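Singers wanted for the Ellside Community Choir, fall season

Do you sing in the car? In the shower, at the stove, under your breath in the checkout line? Then please think about coming to sing with us! The Ellside Community Choir is opening its doors to new voices in September, and we have room in every section (yes, including soprano, though we will hug any tenor who walks in).

There is no audition. You don't have to read music, and plenty of us still can't. What we ask is that you come most weeks, listen to the people on either side of you, and have a go at the hard bits along with everybody else. We learn by ear first and then look at the page, and there are practice tracks for each part that you can play at home as many times as you like.

This season's program is called Luleta, and it's a good one. It is built around lullabies and evening songs, some very old and some written in the last few years, with a big, loud, foot-stamping set in the second half so that the audience goes home wide awake. We'll sing in 4 languages, and we take our time over the words, with a spoken run-through before anyone has to sing a note. Two of the pieces have short solos. Those are open to anyone, new or old, and you can put your name down after the third week.

Rehearsals are in the evening, 7:00 to 9:00, in the upstairs hall on Mill Street. We warm up for fifteen minutes, work until eight, stop for tea, and then sing straight through whatever we've been learning. Tea is often where the seating gets rearranged, so don't get too fond of your chair. If stairs are a problem, there's an elevator by the side entrance.
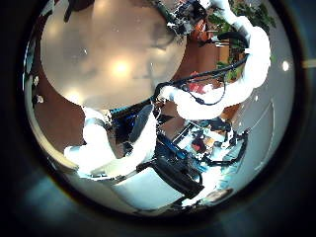
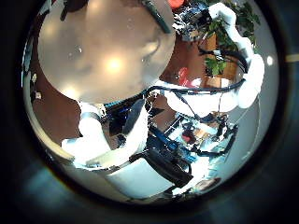
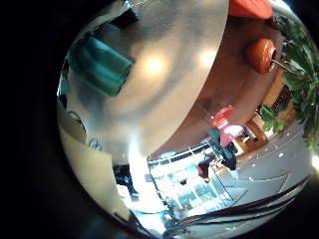 What if I don't know which part I sing?

Come to the first rehearsal fifteen minutes early and we'll work it out together at the piano. It takes a couple of scales and a verse of something easy, and you can switch later if the part feels too high or too low. Several of our altos started out as sopranos, and one of our basses spent a whole season with the tenors before he moved.

The concert is in December at the old chapel in Ulport, which holds 200 people and has the kind of echo that makes you want to hold every last chord a little too long. We'll share the evening with Sung, the youth choir from across the river, and join them for the final two songs. There is a dress rehearsal in the chapel the night before, and we do need everybody at that one. Rides can be arranged from Mill Street both nights.

The season costs $60, which covers the hall, the sheet music and the tea. Students pay half. If the fee would keep you away, tell us and we'll drop it, and that stays between you and the person at the sign-in table.

Please bring a pencil, a water bottle and a folder for your music. Wear whatever you like to rehearsals. For the concert we wear black with one bright thing, and past bright things have included a feather boa and a very large pair of yellow shoes.

We're also looking for a page turner for our pianist and two people to help set out chairs before rehearsals. You don't have to sing to do either job, but you may find it hard to stop yourself!

To join, just turn up at the first rehearsal in September, or leave your name and the part you think you sing on the sheet by the door at the Ellside library. Friends, neighbors and grown-up children are all welcome to come with you.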